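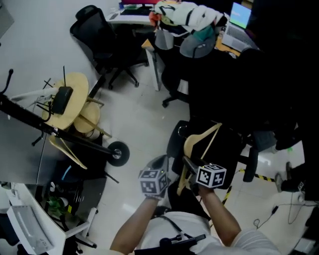 Issue 29, page 5

Getting the clothes off the chair (and onto a hanger)

You know the chair. Every room with a desk has one. It starts with a sweater you took off at ten in the morning, then a scarf lands on it, and by March there's a heap so big that you've started sitting somewhere else. I've been the owner of a chair like that for years, and I finally have a routine that clears it before my coffee gets cold!

First, get your hangers out before you touch the clothes. I used to do this backward, standing there with a shirt in one hand and digging in the closet with the other. Plain wooden hangers are my favorite for this job. They hold a shoulder shape nicely and they don't tangle with each other the way the skinny wire ones do. Mine are a mix — a few from a set by Fondasside, the rest from a box my sister was giving away.

Next, pick one chair to work on, and I mean an empty one. If the pile is on your only chair, move the pile to the bed or a table first. The seat is going to be your dressing station. Lay a single hanger on it with the hook pointing away from you, toward the backrest, and leave it there while you go and choose a garment.
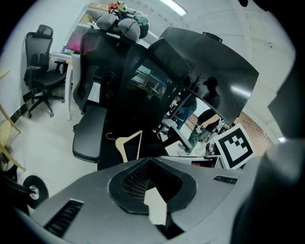
Start with the easy stuff, so button-up shirts and light jackets. Open the shirt all the way, spread it face down over the seat, and slide the hanger in at the collar. Then fold each front over the arms of the hanger and turn the whole thing around. Do up the top button and one more in the middle. I skipped the buttons for a long time and kept finding shirts on the closet floor, so please learn from me.

T-shirts go on from the bottom. Push the hanger up through the hem until the hook pops out at the neck, and you won't stretch the collar. Knits I don't hang at all, they get folded. (A heavy cardigan on a hanger grows two little shoulder horns, and I have never gotten them out with anything but steam.)

Anything with straps needs a bit more patience. Loop the straps over first, check that they're both untwisted, and only then lift. If they slide, a rubber band wound around each end of the hanger works as well as the fancy grips from Waaka that I paid too much for.
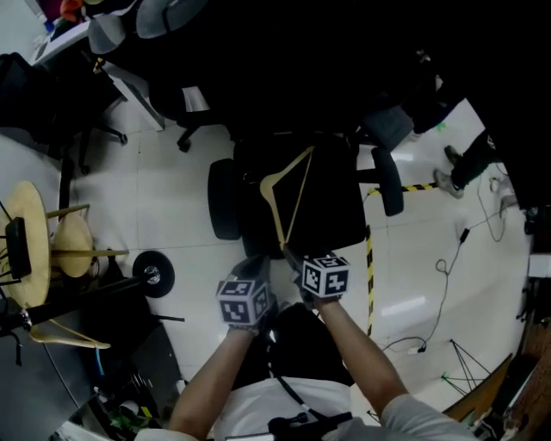

Home & Workroom Team

Now the part I get asked about most, the chair with wheels. It will roll. You lean in, you tug on a sleeve, and off it goes across the tile with your blouse on board. Back it up against a desk or a wall before you start, or put a knee against the front of the seat. Ok-hee Shin, who edits these pages with me, parks hers on a bath mat — I tried it and it's brilliant.

Raise the seat too, if yours goes up. Bending over a low chair is fine for two shirts and miserable for a whole week's worth. Mine goes all the way up and I still grumble.

Watch out for the armrests. They catch sleeves and they love to catch the open end of a hanger. If they swing out or drop down, move them before you begin.
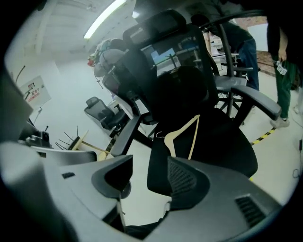
Hangers that are waiting their turn need a spot as well, or they end up on the floor and you step on one. I keep the spares on a small table and only the next one on the chair. You can let it hang over the front of the seat with both arms pointing down, and then the hook is right there to grab when you've got a shirt in your other hand. Please don't stack five of them like that, they slither off.

Last step, carry the finished ones to the closet a few at a time, hooks all facing the same way. Whatever didn't make the cut goes straight in the wash, and that includes the thing you were planning to wear "one more time." Then push the chair back under the desk and sit in it for a while.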